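Hellik sammelt Greifdaten per Handgerät

Juli, 14:20 Uhr

Das Unternehmen Hellik hat die zweite Phase seiner Datenerhebung für ein lernendes Greifsystem begonnen. Erfasst werden Handhabungsvorgänge mit Textilien und Kleinteilen, ausgeführt von Menschen mit handgeführten Greifern. 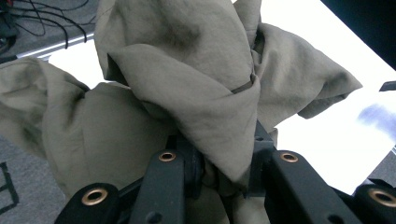

Der Datensatz Santoso umfasst bislang 470 Aufzeichnungen, davon 175 mit biegeschlaffem Material. Letzteres gilt im Projekt als schwierigster Teil. Ein olivfarbenes Tuch, von unten zwischen den beiden mittleren Fingern geklemmt, bildet seitlich ausladende Lappen und verdeckt Teile der Mechanik. Solche Verdeckungen werden laut Projektleiterin Cempaka Krishnan bei der Annotation eigens markiert. 51 Aufzeichnungen wurden verworfen, überwiegend wegen fehlerhafter Zeitstempel.

Der zweite Aufgabenblock betrifft beidhändige Abläufe im Sitzen. Je Aufgabe sind 200 Durchgänge vorgesehen, die Startpositionen werden variiert.

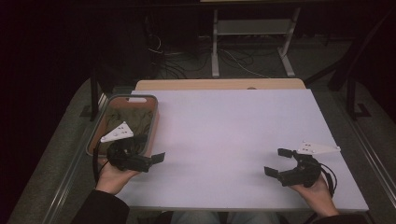

Darmawan Wattimena

Das Training des Modells übernimmt der Standort Zumcombe. Ausgewertet werden zunächst Greiferöffnung und Bahnverlauf. Einen Termin für die Freigabe der Daten nannte Hellik nicht.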